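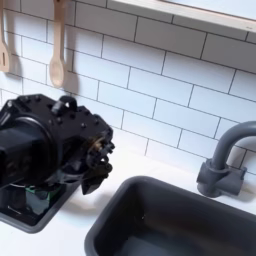
PLASTONWOOD, October – The Plastonwood Children's Library will open a new play kitchen to families this month, completing a two-year effort to replace the pretend-play corner on its ground floor.

The kitchen was supplied by Julmont, a maker of play furniture for libraries and preschools. It has a dark gray sink with a gray faucet, set below a backsplash of glossy white tile in a brick pattern, and wooden utensils hang against the tiles. It will be available during regular opening hours, and no reservation is required.

"Children come to this corner to do what they see adults doing at home," said Liliana Palumbo, head of children's services. "They wash up, they stir, they argue over who is cooking. We wanted a kitchen that looked like one they would know."

The previous play kitchen, a painted cabinet donated by a local family, was withdrawn last spring after its doors could no longer be repaired. A temporary table of play food has been in use in the interim and will move to the toddler room, where it will remain for children under 2.

The purchase was funded through the library's annual appeal, which drew contributions from 300 households, and by a grant from the Moschos Fund for early learning. The appeal also paid for new shelving in the picture book section and for repairs to the story hour benches.

Kgomotso Le Roux, who oversees the library's early reading program, said the kitchen would be used in a series of morning sessions built around books on food and cooking. Each session will begin with a story read aloud, followed by free play. Recipe cards with large print and simple drawings will be kept beside the kitchen, and families may take them home.

Attendance at each morning session is limited to 22 children, who must be accompanied by an adult. Sessions begin at 10:15 a.m. Places may be requested at the children's desk or by telephone.

The library asks that families leave food and drinks outside the play area and return utensils to their places before leaving. Play items will be cleaned by staff at the close of each day – items that have been in a child's mouth should be handed to the desk.

A second set of play furniture, also from Julmont, is planned for the Nandinent branch. An opening date for that branch's play area has not been announced.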